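3.2 Setting and households

Home storage of dry goods is mostly studied from the shop end - what gets bought, what gets thrown out. Less on the months in between. We followed 34 households on two streets in Sumach, all renting, all with a kitchen too small for a pantry. Recruitment by letter, then door to door (Purves and Chaiyaporn). Two households dropped out before the first visit and were replaced from the waiting list. Flour, rice, lentils and sugar were in scope. Spices were not, mainly for time.

Each home got a first visit, a diary and a closing visit in September. Diary entries were short: what was opened, what was moved to another container, what was tossed and why. Spelling left as written. Where an entry was unreadable we phoned.

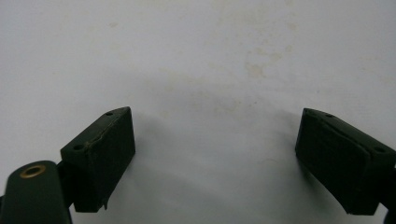 3.3 Containers

Homes were split by how they kept opened packs. Group A kept the original bag, folded or clipped. Group B moved everything to see-through boxes (Figure 2). Group C used tins or jars they already had, lids of all sorts. We did not hand out tins. Lid fit was checked by hand at the first visit only, a weakness we come back to in Section 5.

Labels were left up to the household. Most wrote nothing at all on clear containers - they could see it was rice, so why bother. But the date goes in the trash with the bag. Soylu raised this early on and we added a line to the diary for "best guess of age". The guesses were poor, especialy for lentils.

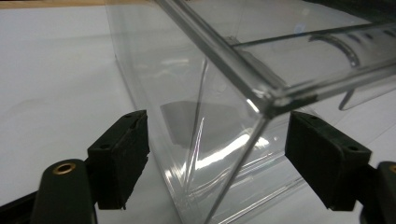
Figure 2. Clear rectangular plastic box on a white tabletop.

3.4 Coding the diaries

Two coders (Strobel, Dursun) read all entries seperately, then met over the ones that differed. Agreement was 98 percent for type of food, much lower for reason tossed. "Old" turned out to mean stale, past date, or just sick of looking at it. We split it into three codes and recoded from the start. Moths got their own code.

Entries with no date were dropped unless the page before and after fixed the week. Nearly 5 percent went this way, most of them from Group C. Weights are the household's own, kitchen scale or pack size, not checked by us.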